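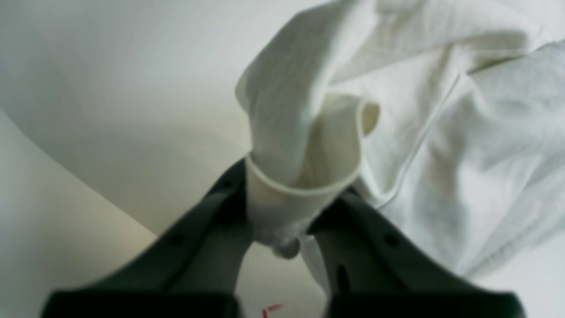 Call for participants: shirt-folding comparison

Solanki is looking for 30 adults to fold shirts by hand, as a baseline for our two-arm robot trials. We want to know how far machines still are from doing this chore. Sessions last 20 minutes.

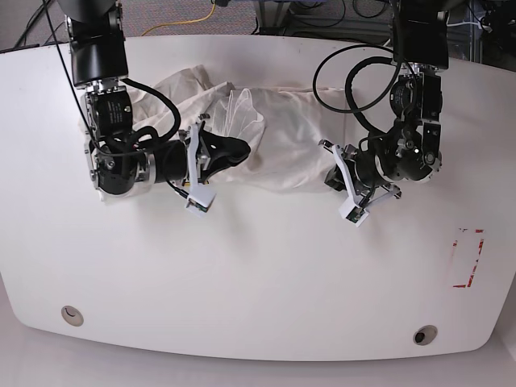 Each participant folds nine garments at a table, at normal home speed. No experience required. Hand movements are recorded; faces are not. Sessions run through April at the Guncombe site. To apply, write to Archana Bansal, Trials Desk.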